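Home | Projects | Crew Calls | Contact

Lirnico – Call for participants, electric ferry trial

Lirnico is recruiting 18 participants for a battery ferry trial on the Pradolbridge–Jendbridge crossing. The trial runs for 13 days in May. Participants ride at least seven crossings and complete a short log after each – noise, vibration, boarding time.

Requirements: age 18 or over, able to board by a fixed ramp, no current employment with a ferry operator. 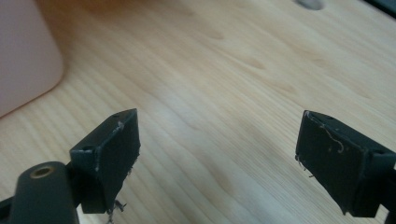

Payment is $200, issued after the final log is received. Life jackets are supplied. Apply by email with your name and the dates you can attend.

Posted 2022-02-02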